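Forine Willport 200, Heizdecke mit Abschaltautomatik: Messungen und Eindrücke nach einem Winter

Die Willport ist die größere der beiden Fleece-Heizdecken von Forine. Gekauft wurde sie im Januar als Ersatz für eine ältere Branton, deren Stecker am Deckenanschluss Kontaktprobleme hatte. Bewertet werden Aufheizverhalten, Temperaturverteilung, Bedienteil, Waschbarkeit und Verarbeitung.

## Eckdaten

- Länge: 200 cm
- Leistungsstufen: 5
- Abschaltautomatik: 90 Minuten, nicht verstellbar
- Anschluss: Flachstecker an der Schmalseite, abnehmbar
- Netzkabel: fest am Bedienteil
- Waschen: Schonprogramm, Bedienteil vorher abziehen
- Trockner: laut Etikett nicht zulässig

Eine Angabe zur Drahtführung fehlt in der Anleitung. Durch den Stoff lassen sich die Leiter als parallele Bahnen in Längsrichtung ertasten, mit einem unbeheizten Rand auf allen Seiten. Am Fußende ist dieser Rand breiter als an den Längsseiten. Wer die Füße einschlagen möchte, legt die Decke besser mit dem Anschluss nach unten, dort reichen die Bahnen weiter an die Kante heran.

## Aufheizverhalten

Gemessen wurde mit einem Thermoelement zwischen Decke und Sitzpolster, bei geheiztem Wohnzimmer und ohne Person auf dem Sofa. Auf der höchsten Stufe ist nach wenigen Minuten ein deutlicher Anstieg zu verzeichnen, danach flacht die Kurve ab und der Regler beginnt zu takten. Die Schalthysterese ist auf Stufe 1 und 2 recht groß. Man spürt das als langsames Auf und Ab, vor allem beim Stillsitzen. Ab Stufe 3 verschwindet der Effekt praktisch.

Stufe 4 und 5 unterscheiden sich im eingeschwungenen Zustand kaum. Die höchste Stufe dient offenbar in erster Linie dem schnelleren Anheizen. Eine automatische Rückschaltung gibt es nicht, man muss also selbst herunterregeln.

Gefaltet darf die Decke laut Anleitung nicht betrieben werden. Zur Kontrolle habe ich sie einmal kurz auf Stufe 2 doppelt gelegt: Der Übertemperaturschutz sprach an, das Bedienteil blinkte, und erst nach dem Ziehen des Netzsteckers ließ sich das Gerät wieder einschalten. So soll es sein. 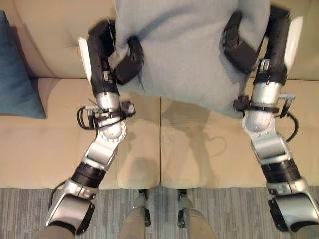
## Material und Griff

Der Fleece ist mittelschwer und für eine Heizdecke angenehm flexibel. Die Branton war deutlich steifer, die Drähte zeichneten sich dort schon beim Auspacken ab. Bei der Willport muss man gezielt danach tasten. Fusseln blieben in den ersten Wochen reichlich auf dunkler Kleidung zurück, nach der zweiten Wäsche nahm das ab. Pilling zeigt sich bisher nur an der Stelle, an der die Unterarme aufliegen.

Die Randnaht ist einfach gekettelt. An einer Ecke stand ab Werk ein Fadenende über, das ich vernäht habe. Die Tasche für den Steckanschluss ist sauber abgesteppt und auf der Rückseite verstärkt.

## Bedienteil

Schiebeschalter für Ein/Aus, zwei Tasten für die Stufen, LED-Anzeige. Die Tasten haben einen klaren Druckpunkt und lassen sich im Dunkeln unterscheiden. Die LEDs sind für ein Schlafzimmer zu hell und nicht dimmbar. Das Gehäuse wird im Betrieb handwarm.

Störend ist die Kabellänge zwischen Decke und Bedienteil. Liegt der Anschluss am Fußende, reicht das Kabel auf einem Dreisitzer nicht bis zur Hand. Die Ortuño meiner Kollegin Solveig Brekke hat an dieser Stelle deutlich mehr Reserve, dafür aber einen klobigen Rundstecker, der beim Liegen drückt.

Nach Ablauf der Abschaltzeit genügt es nicht, eine Stufentaste zu drücken. Der Schiebeschalter muss einmal auf Aus und zurück. Die zuletzt gewählte Stufe wird dabei nicht gespeichert, das Gerät startet immer auf 1.

## Waschen

Zwei Durchgänge im Schonprogramm, mit Flüssigwaschmittel und ohne Weichspüler. Die Maschine sollte eine große Trommel haben, sonst liegt die Decke zu eng und die Leiter werden geknickt. Geschleudert habe ich mit 600 Umdrehungen. Getrocknet wird liegend oder über zwei Leinen, Klammern gehören laut Anleitung nicht auf die beheizte Fläche. Die Trocknungszeit ist länger als bei gewöhnlichem Fleece, der Steckanschluss braucht am längsten. Ich lasse ihn nach dem Waschen einen weiteren Tag offen liegen.

Der Durchgangswiderstand am Stecker war nach beiden Wäschen unverändert. Maßänderungen konnte ich in der Länge nicht feststellen, in der Breite ist die Decke minimal eingelaufen.

## Bewertung

| Kriterium | Note |
|---|---|
| Aufheizen | gut |
| Temperaturverteilung | gut |
| Regelung auf niedrigen Stufen | befriedigend |
| Bedienteil | befriedigend |
| Waschbarkeit | gut |
| Verarbeitung | gut, mit Abzug für die Randnaht |

Für den Einsatz auf dem Sofa ist die Willport empfehlenswert, sofern eine Steckdose in der Nähe liegt. Im Bett würde ich wegen der hellen LEDs und der festen Abschaltzeit ein anderes Modell wählen. Das Bedienteil ist als Ersatzteil einzeln erhältlich, die Decke selbst nur komplett.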